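The Folding Arm

My brother had been out of the Dalletti plant for eight weeks when the first box came. It was from Golob, who sell motors to people with garages. We didn't have a garage. We had the upstairs half of a house in Munwood, and the box sat in the hallway where I kept my boots.

"It's for the arm," he said.

"What arm?"

He was surprised I didn't know. He'd been thinking about it so hard he must have figured I could hear it. He was going to build an arm that folded laundry, and then he was going to build a second one, the way people have two. I asked who would buy that. He said that wasn't the question. I have noticed that it never is.

By August there was an arm. It was clamped to the kitchen counter by the bread, and when he switched it on it rose up, shook its wrist, and lay down again on the toaster. He said the shaking was a tuning problem. I said I knew a woman at the bus depot who shook like that and it was her nerves, and he wrote something in his notebook, though I doubt it was that.

I wasn't against it. I want to be fair to myself here. I drove him to the Kader building, where you could use the printers for a monthly fee, and I sat in the car with the heater off while he argued with a machine about plastic. I held the flashlight. I signed for the boxes. What I was against was the way he said "soon," which he'd said about the plant calling him back, and about the tooth.

The arm could pick up a block. He showed me this many times. It would go down to the block, think, and close, and there the block would be, up in the air. Then he'd put a sock where the block had been, and the arm would go down and close on the counter next to the sock, and bring up nothing with the same satisfaction.

"It doesn't know what a sock is," I said.

"It doesn't have to know. It has to have seen it done."

That was how the hand grippers came in. You didn't program folding, he explained. You folded, with a gripper in each hand, and it was recorded, and later the arm would be shown all of it and would work out what you had in mind. I said I'd been folding in front of him for thirty years and it hadn't taken.

He printed the fingers at Kader in the evenings. The first pair snapped on a bath towel. The second pair was too smooth and everything slid off. I found one of them in the silverware drawer and used it to get the lid off the paint, and there was a discussion about that.

The kitchen was no good for folding, so he moved to the bedroom. He started in after breakfast and I'd hear him through the wall, the springs creaking, a click, a long quiet, a click, and then a word I won't put down. It took him most of an hour to fold what I could do during the weather report. When I brought up coffee he didn't turn his head. He was holding the things out in front of him like a man carrying two crabs to the sink.
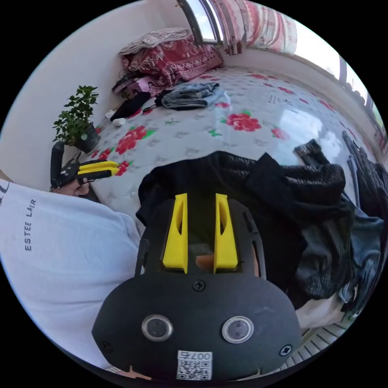 T. Kader

"Do you want the jeans moved?" I asked him.

"No. Leave it how it is. It has to be a mess or it won't learn."

I told him in that case he could have had it for free, any day, going back years. I set the coffee on the windowsill. The black clothes were going over the side of the mattress, and I stood there with my hands in my pockets so I wouldn't fix them.

He kept a count on the closet door in pencil. When it got to 339 he stopped and went through them on the laptop, and threw out the ones where he'd dropped something or sneezed or where I had walked in and said a thing. That left 235. He asked if I could knock from now on. I pointed out that the towels were in there.

Then the arm had to be left alone with the laptop for four days. The fan ran all night. I've sat with sick dogs that made less noise. On the fifth morning he carried the arm up from the kitchen, clamped it to a board across two chairs, laid a dish towel on the bed, and asked me to stand in the doorway and not say anything either way.

It went down. It didn't shake, I'll give it that. It took the towel by the corner, lifted it, and brought it over to the other side, and let go. Then it went back and patted the middle twice.

"What was the patting?" I said, when I thought enough time had gone by.

He was looking at the towel. One corner stuck out by a good two inches, and if a kid had handed it to me I'd have handed it back.

"I didn't put that in," he said. "I don't do that."

He doesn't. Our mother did, and I do, on towels only, and I hadn't touched those grippers except one time when he was at the dentist, for a few minutes, to see what the fuss was about. I hadn't known it was recording. I said it was probably a tuning problem.

He ran it again. The arm missed the corner altogether this time, picked up air, folded the air over, and patted the towel where it lay. He wrote in the notebook. I went down to see about lunch, and after a while I heard the clicking start up, and him asking through the floor whether I was busy.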